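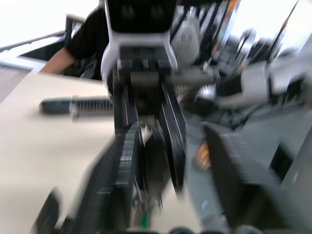

Diary of the Component Room, Sandau
2022-10-30

Entry made by Clementina Moreira, Keeper of Small Parts

The room was opened at the usual hour and the heating was turned up one mark, the mornings having become cold. The logbook was collected from the front office and signed. Aníbal Rebelo was present from the start of the day and remained until the lights were put out.

The principal business was the continued listing of the connectors received with the Zukard collection. The listing now stands at 618 entries. It had been hoped to pass that figure well before the end of the month, but the small items take as long to enter as the large ones, and the handwriting on the old stock cards is poor. Where a card could not be read, the entry has been marked with a query and left for a second reader. Mr Rebelo has offered to act as second reader and the offer has been accepted.

A question of naming was settled in the course of the morning. The old cards use "strip", "block" and "plug" with no clear order, and at times all three for the same article. From today the term "terminal block" shall be used for any connector of this family that carries screws, and the colour of the body shall be given first. Entries already made under the other terms will be corrected as time allows. The old term is to be kept in the remarks column so that the original card can still be found.

It was also agreed that the state of an article is to be entered as found. No part is to be cleaned before it has been entered, and no loose screw is to be tightened. I record this with some firmness, having found two entries in the earlier pages where the writer had plainly improved the article first and written it up afterwards.

The midday break was taken in turn. A letter was received from the Gullitska museum asking whether we hold duplicates of the smaller green types and whether these might be lent for a display in January. I replied that no promise could be given until the listing is complete, but that the request has been noted and will be put forward. I am in favour of the loan. These are modest articles and seldom asked for, and it is pleasing that another house should want to show them.

In the afternoon attention was given to the surface on which the parts are set down. A small part placed directly on a pale top is easily moved by a sleeve, and there is nothing beside it on which to write a number. Mr Rebelo favours a piece of brown card beneath each article. I had at first preferred proper trays, and I still consider that trays should be bought when funds permit. For the present the card does well enough. The green terminal block with the two red tabs was set out in this manner, and its silver screw and the row of slots were easy to make out against the brown. The card was torn by hand and its edges are ragged. I have asked that scissors be used in future, for the sake of appearance.

The table top is showing faint smudges and is to be wiped with a damp cloth before the next session. Ordinary soap only. 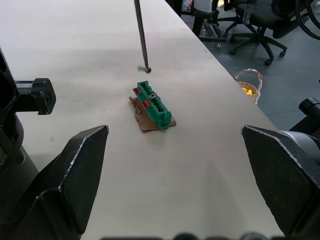

Matters carried forward

Labels. A packet of 100 was opened this week and will not last. A further packet is to be requested, of the same size, with the gum that does not yellow.

Queried cards. These are to be kept together in the upper drawer and are not to be returned to the main file until both readers have signed them.

Trays. A price is to be obtained. Mr Rebelo will write to the supplier used by the print room.

Gullitska. The letter and a copy of my reply have been placed in the correspondence folder. A list of possible duplicates is to be drawn up once the green types have been checked against the cards.

Lamp. The lamp nearest the door flickered again towards evening. It has been reported on the proper form, as it was on the previous occasion.

The drawers were locked, the logbook was signed by both of us and the key was handed in at the front office.

C. Moreira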